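How to Clear a Table That Has Become a Condiment Shelf

Every shared table goes the same way. A bottle gets set down for a minute, a second bottle is set down to keep it company, and by June there is no room for a plate. The method below takes one pass and a damp cloth. It was worked out on the long table at Zamville, where the mess had seniority over most of us.

You will need a tray with a lip, a shallow bin, a cloth, and a shelf with some space on it. We use a Jikholm tray because it was in the closet. A baking sheet does the same job.

Step 1. Pick up whatever is lying down

Start with the fallen. Anything on its side will roll the moment you move its neighbor, and it will roll toward the edge, and the edge is where the floor begins. Stand each bottle up and give the cap a turn to make sure it's closed. Big cylinders come first, squeeze bottles can wait, and a flat packet underneath something gets pulled out and put straight on the tray before you forget it was there.

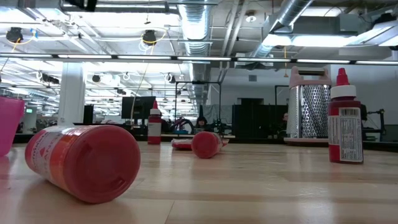 Step 2. Sort by how things stand

Most advice tells you to sort by type: sauces with sauces, tools with tools. Fine in a kitchen with 200 drawers. On one table it works better to sort by behavior.

Things that stand up and mean it: a box grater, a tall bottle with a wide base. These go along the back.

Things that stand up until somebody breathes: small plastic bottles, mostly. These go in the bin, shoulder to shoulder, where they can't tip.

Things that never stood up in the first place: packets, pouches, wrappers. Tray.

Small bottles have a way of gathering in the middle, some upright and one lying down in front like it's posing for the team photo. Take the lying one first or you will knock it off reaching for the others. I have done this more than once and have no excuse for the second time.

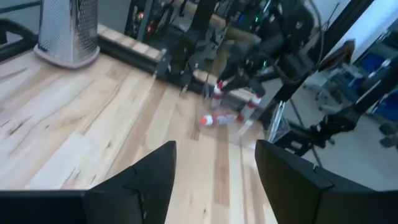

Table notes and household grumbling
Written by the keeper of the cloth
Filed under: Kitchen, Tidying, Lost Causes

Step 3. Deal with the grater

The grater gets its own step. It is the only thing on the table that can hurt you, and it takes up more room than it deserves. Lift it by the handle. Look inside it, too, as a grater left out is a small steel garage and people park things in there.

If it's clean, it goes to the back corner or, better, the shelf. If there is any cheese involved, it goes to the sink and you go with it. Brush from the inside out, rinse, and let it dry standing up. Don't run your good cloth over the rough side. I own a cloth that is now mostly fringe.

Step 4. Round up the strays

Toys, balls, lids without jars, one chopstick. Walk once around the table before you wipe anything and look from each side, low down. Things hide behind whatever is taller than they are, and from your usual spot you will miss at least one. 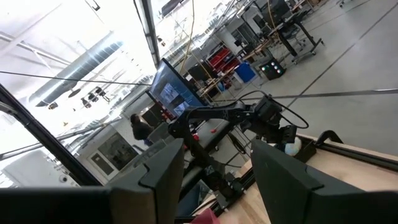

My own weakness is round things. Bottles I can manage, but anything that rolls gets the better of me, and for a long time I would chase it, catch it, put it back on the table and chase it again. The cure is a bowl. A little white-and-blue ball like the one tucked in beside the hardware on the tabletop should go in the bowl before you touch the things next to it. Same for marbles, ping-pong balls and limes. The bowl lives at the center of the table until you're done, then leaves with everything in it.

Step 5. Wipe with the grain

Wood tabletops like ours have boards running one way, so wipe that way. Damp cloth, not a wet one. Follow with a dry one. Sticky rings come up with warm water and patience, and if you're short on patience, a little dish soap. Skip the scouring pad.

Step 6. Put back less than you took off

People fail here, me included. The table is clear, it looks wonderful, and you immediately return all of it in slightly straighter rows. Give each item a hard look. Was it used this week? Does it have a twin? Nearly 200 bottles have been through our shelf by my tally, and I could not tell you what half of them were for.

Pretend food gets no special treatment. A toy donut with purple zigzags takes up as much table as a real one and can't be eaten to solve the problem. It goes in the toy box.
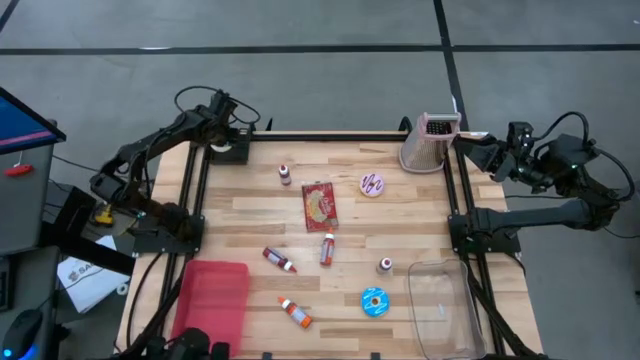 Zamville Shared Table Club — Housekeeping Pages

If you're starting with a table that has everything on it at once, bottles up, bottles down, a pouch in the middle and a grater in the far corner, work from the front edge back. You'll have somewhere to rest the tray, and your sleeve won't take out the near row while you reach for the far one.

Leave the bin on the shelf with its label facing out. Ours says SAUCES (PROBABLY). Repeat the whole thing when you can't find a spot for your mug.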